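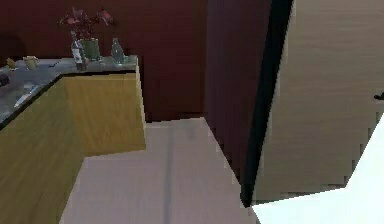
Abteilung Mobile Manipulation, Arbeitsgruppe Simulation und Fehleranalyse

4.3 Fehlerfall: Verlust der Lokalisierung

Von den 2.089 simulierten Fahrten, die mit dem Planer Imine in der Wohnungsumgebung Aasen durchgeführt wurden, brachen 20 mit demselben Fehlerbild ab. Der Roboter hielt seine Position für korrekt, fuhr aber gegen ein Hindernis, das in der Karte verzeichnet war. Der Kollisionswächter löste in allen Fällen erst beim Kontakt aus.
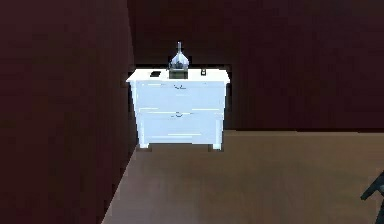

Die Auswertung der Protokolle zeigt, dass die Abweichung zwischen geschätzter und tatsächlicher Pose schon vor dem Kontakt anwuchs. Das Filtermodul Lostent verwarf in dieser Phase fast alle visuellen Merkmale und stützte sich auf die Radodometrie. Betroffen waren vor allem Abschnitte mit dunklen, texturarmen Wänden. Eine Warnung an den Planer unterblieb, weil der Schwellwert für die Kovarianz zu hoch angesetzt war.
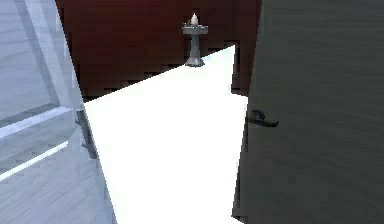
Ein zweiter Auslöser sind übersteuerte Bodenflächen. Dort liefert die Tiefenschätzung keine verwertbaren Werte, und Imine behandelte fehlende Werte bis Version 5 als freien Raum. Geöffnete Türen verschärften das Problem, da die Karte sie als geschlossen führte. Wir haben die Behandlung geändert: Zellen ohne gültige Tiefe gelten nun als unbekannt und werden nur mit verminderter Geschwindigkeit befahren.

Schmale Durchgänge neben Möbeln bleiben kritisch. Stuhlbeine werden bei der verwendeten Auflösung teilweise nicht erkannt, sodass der Sicherheitsabstand zu klein berechnet wird.
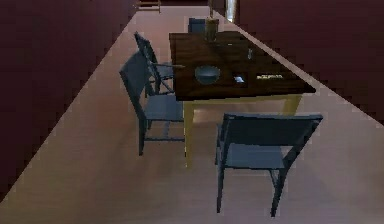 Abb. 7: Essbereich der Umgebung Aasen mit Tisch und vier Stühlen, Simulationsansicht.

Die Wiederholung mit geändertem Schwellwert umfasste 2.000 Fahrten. Das beschriebene Fehlerbild trat dabei noch an Stuhlbeinen auf, an Wänden und Türen nicht mehr. Eine Prüfung am realen System steht aus.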